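Stutlow Community Help
Robots and automation > Simulation > Faults and stops

Arm goes into protective stop the moment it touches a folder, force reading makes no sense

Hello everyone, and thank you in advance for your patience, I know this is going to be long. I have been reading this board since the spring and it has gotten me out of trouble more than once, so I am hoping it can do it again.

I run a two-armed Uro in the Vudura simulator. The job is simple enough to say out loud: reach out with the left arm, take hold of a dark folder that is standing on end and partly open, and lay it down flat. A robot in our shop is supposed to do the same thing with real folders in September, and I would very much like not to be the person who let it punch a hole in the wall.

The trouble comes at the folder. The arm travels nicely, no wobble at all, and then as soon as the gripper meets the panel the whole arm starts to buzz and I get a protective stop. My force limit is set at 200 newtons, which I thought was generous for stationery. The log says it hit over 600. 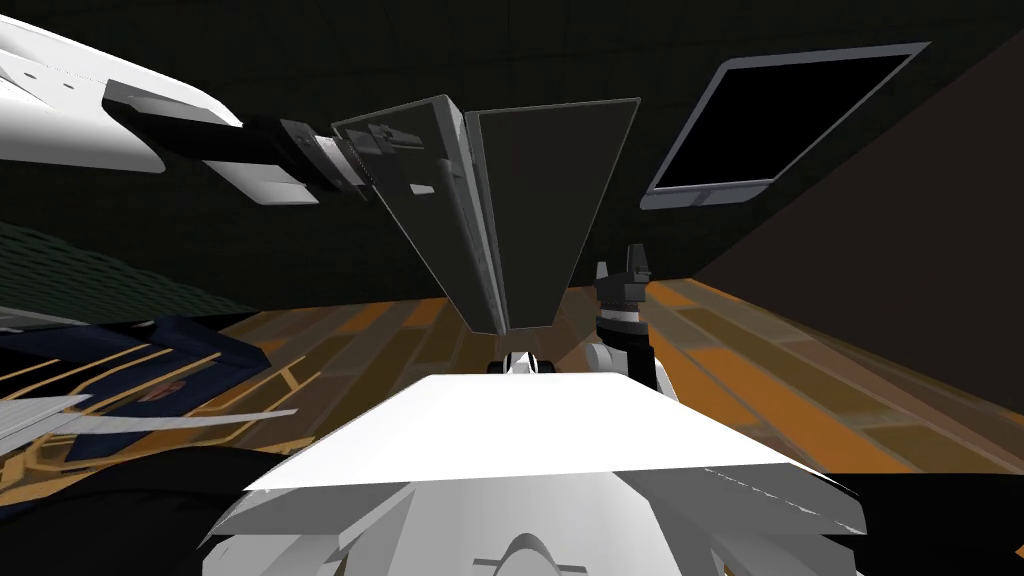
Forough Najafi

Posted 4 August 2022

I should say what I have tried already, so you kind people don't waste an evening on it. I slowed the approach down to a crawl. I swapped left for right and got the same stop on the other arm. I checked the weight of the folder, and it is sensible. I turned the friction down, then up, then put it back where I found it. I also reinstalled Vudura, which took most of an afternoon and changed absolutely nothing except my mood.

The stranger part is that it is fussy about where I touch. If I come at the outer face of a panel near the top, I can sometimes get away with it for a moment. If I try to slip a finger in between the two panels, which is how I would pick up such a thing with my own hand, it trips before the finger has gotten anywhere near the fold! On my screen there is still plenty of open air there.

After the stop, the arm stays locked with the gripper pressed up against the folder, and if I clear the fault it trips again right away. I have to reset everything to get going. I could just raise the limit and carry on, but that feels like taking the battery out of the smoke alarm. Would you raise it? Or is there something wrong with my setup?

2 replies

Reply from dustpan_mike
Marked helpful by 1 person

Had this. Raise the limit to 1000 or turn the force check off while you test, it's only a simulator so you can't break anything. The numbers out of contact are always a bit crazy. Also make sure your graphics driver is current.

Comment from Forough Najafi
Thank you for answering so fast! The driver is current. I am nervous about turning the check off, though, as the same settings file goes over to the real machine later and I know myself, I will forget to turn it back on.

Reply from Reisinger
Chosen by the person who asked

Please leave your limit where it is. It is telling you something, and I think you have found most of it yourself with that bit about the open air between the panels.

What you see on the screen and what the simulator bumps into are two separate shapes. When you bring in an object, Vudura will by default make the bumping shape by stretching a skin around the outside of the whole thing, a bit like shrink wrap. For a brick or a can that is perfectly good. For a folder standing open, the wrap goes straight across from the free edge of one panel to the free edge of the other, and the gap gets filled in solid. Your finger is going into what the simulator believes is a block. It gets pushed out hard, the arm pushes back to stay on its path, and there is your buzz and your silly force number.

I would go at it in this order:

1. Turn on the collision view. It is in the display menu, down near the bottom, and easy to miss (I missed it for a year). If you see a filled wedge where the gap should be, you have your answer.

2. Give the folder two separate collision boxes, one for each panel, and let them meet at the crease. Please don't make them paper thin. Very thin shapes let a fast finger sink in too far before the contact is noticed, and then you get a kick all over again.

3. Look at your time step and solver count. I use 2 milliseconds and 16 passes for anything a gripper has to squeeze. If you are on the stock settings, you will still get some chatter even with good shapes.

4. Change what the arm does after a stop. Clearing the fault while it is still pressed in will trip it every time, and that is correct behavior. Have it go limp or back off along the way it came, and only then clear. I would want this on the real robot too, whatever happens with the folder. Someone may have a hand in there.

For the first check, park both arms clear of the folder with the grippers open and empty, so that any force you read is not coming from contact with it. If the reading is still high like that, my theory is wrong and you should write back.

Comment from Forough Najafi
Oh, you are a treasure. I parked both arms as you said, grippers open and the folder standing between them, and the force sat quietly near zero. Then I turned on the collision view and there was a great fat wedge filling in the whole opening. I had been trying to poke my finger into a solid doorstop for a week and a half. I have put in the two boxes and the left arm can now get a finger between the panels with the limit still at 200. It does chatter a little when it squeezes, so the solver settings are my job for tonight. I haven't done the backing off part yet and may well be back with questions on that. 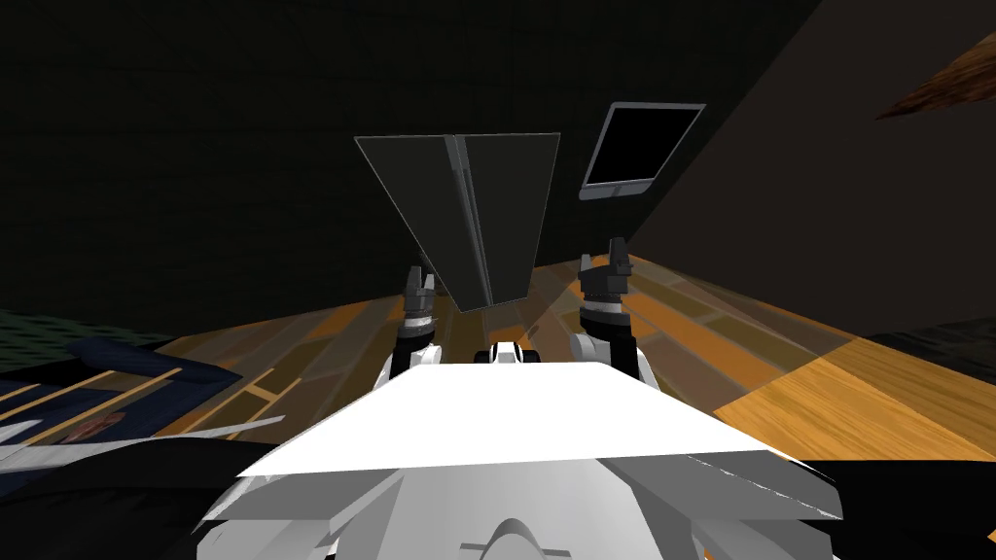
Related questions on Stutlow

Gripper sinks into thin sheet, then sheet flies off
Can I keep one settings file for the simulator and the real arm?
Uro will not clear protective stop after power cycle
How to show collision shapes in Vudura when the menu item is gray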